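**Werkstattbuch Textilpflege, Januar, nachmittags**

Erst mal der Nachtrag von gestern Abend: Der Ordner mit den Trockenprotokollen steht jetzt wieder im Regal neben der Waage, und zwar der richtige, mit dem grünen Rücken. Wer ihn mit nach oben nimmt, bitte einen Zettel dalassen, ich habe eine halbe Stunde gesucht und am Ende im Bimdale-Karton nachgesehen (da war er tatsächlich drin, zwischen den Stoffmustern).

Heute wollte ich eigentlich nur die Baumwollreihe für Promness fertig machen. Kam natürlich anders, weil ich beim Vorbereiten an den Dichtflächen hängen geblieben bin. Im Protokoll vom letzten Mal steht »Flusen am Rand« und sonst nichts, kein Wort darüber, an welchem Rand und wie viel davon. Von mir selbst geschrieben, ich weiß. Also habe ich mir vorgenommen, diesmal ordentlich aufzuschreiben, wo ich mit dem Pinsel langgehe.

Reihenfolge, wie ich sie ab jetzt haben will:

- Tür ganz auf, Rand rundum mit dem trockenen Tuch abwischen. Aufkleber am Rand in Ruhe lassen, die gehen sonst an den Ecken hoch.
- Lüftungsschlitze unten mit dem weichen Pinsel, immer von der Mitte nach außen.
- Scharnierseite nicht vergessen!
- Deckplatte zum Schluss, da fasst sowieso jeder drauf.

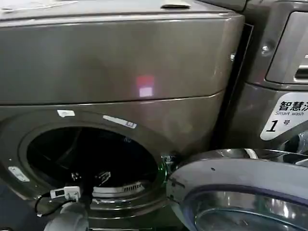
*Trommelöffnung bei offener Tür, unten das gebogene Gitter mit den Schlitzen. Oben auf der Platte wieder Schmierspuren und etwas Staub.*

Zur Deckplatte noch: Der Glasreiniger macht auf dem dunklen Metall Schlieren, das habe ich an einer Ecke ausprobiert und gleich bereut. Mit dem feuchten Mikrofasertuch und dann trocken hinterher ging es besser. Den Pruketus-Reiniger habe ich gar nicht erst genommen, der riecht mir zu sehr, und bei den Geruchsproben nächsten Monat können wir so etwas im Raum nicht brauchen. Falls jemand einen Vorschlag hat, der nicht nach Zitrone stinkt, bitte unten dazuschreiben.

Dann die Baumwollreihe. Das Testbündel hatte trocken 377 Gramm, gewogen auf der kleinen Waage, die große schwankt seit dem Umstellen schon wieder. Ich habe drei Durchgänge gemacht und jedes Mal die Startzeit auf den Kreppstreifen geschrieben. Beim ersten habe ich zu früh aufgemacht, der zählt also nur halb (steht so auch im Protokoll). Zwischen zwei Durchgängen habe ich die Tür jeweils ungefähr 13 Minuten offen gelassen, damit alle mit demselben Ausgangspunkt rechnen. Das ist ein bisschen willkürlich, aber besser als »bis der Kaffee fertig ist«, was bisher hier galt.

Noch was zu den dunklen Sachen: Die gehören ab jetzt in eine eigene Reihe. Auf Dunkelblau sieht man jede helle Faser, und wenn vorher Frottee dran war, kann man die Bewertung vergessen. Außerdem kommt man bei bedrucktem Stoff ins Grübeln, ob der helle Fleck nun Fluse oder Schrift ist – da hilft nur glatt auf den Tisch legen und mit der Lampe von der Seite drauf. Zum Abgleich mit der Geräteliste: »智慧烘« steht auf dem Aufkleber links oben, daneben die 1 mit dem 号. In der Liste stand bisher bloß »Trockner braun«, das habe ich gleich verbessert. 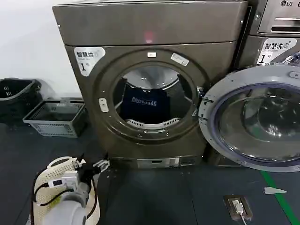
## Offen geblieben

Die Waage, siehe oben. Ich tippe auf den Tisch, der steht nicht gerade. Ein Stück Karton unter dem hinteren Bein hat kurz geholfen, bis jemand dagegengelaufen ist (ich).

Die Stoffmuster von Bimdale sind einsortiert bis Nummer 7, danach passt die Beschriftung nicht mehr zur Packliste. Entweder hat sich da jemand vertippt oder uns fehlt ein Beutel. Ich frage nach, bevor ich weitermache, sonst räume ich alles zweimal um, und dazu habe ich wirklich keine Lust.

Und für Rengifo soll ich bis Ende Februar aufschreiben, wie wir die Proben lagern. Da steht bei uns im Moment ehrlich gesagt nicht viel Schmeichelhaftes: eine Kiste »fertig«, eine Kiste »fast fertig« und dann noch die ohne Deckel.
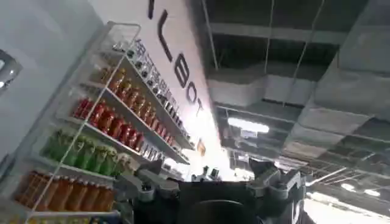
Für die Probenlagerung denke ich inzwischen an Farben statt an Nummern. Nummern liest man nur, wenn man direkt davorsteht, und bei unseren Kisten schaut die Nummer gern nach hinten. An dem weißen Drahtregal mit den Flaschen klappt das ja auch: oben unter den kleinen Packungen das Orange, dann Rot, dann Grün, und darunter die großen Orangebraunen, da weiß man quer durch den Raum, in welche Reihe man greifen muss. So eine Aufteilung hätte ich gern für die Stoffe, Baumwolle rot, Mischgewebe grün, und alles, was noch niemand bewertet hat, meinetwegen orange. Preisschilder vorne an der Kante wie in der obersten Reihe brauchen wir nicht, aber Streifen an derselben Stelle mit Stoffart und Monat wären gut. Die silbernen Dosen am Ende der roten Reihe sind übrigens genau der Fall, den ich bei uns vermeiden will – kaum ist irgendwo Platz, zieht etwas anderes mit ein.

Klebestreifen in Rot und Grün liegen in der Schublade unter dem Bügelbrett. Orange muss ich bestellen, oder wir nehmen erst mal Gelb.

Nächstes Mal:

- Baumwolle, ersten Durchgang wiederholen
- dunkle Reihe anlegen, vorher alles auspinseln
- Tisch unter der Waage ausrichten
- neue Pinsel, der breite haart mehr als der Frottee

Pinsel und Tücher hängen am Haken neben dem Waschbecken zum Trocknen, bitte bis morgen früh dort lassen.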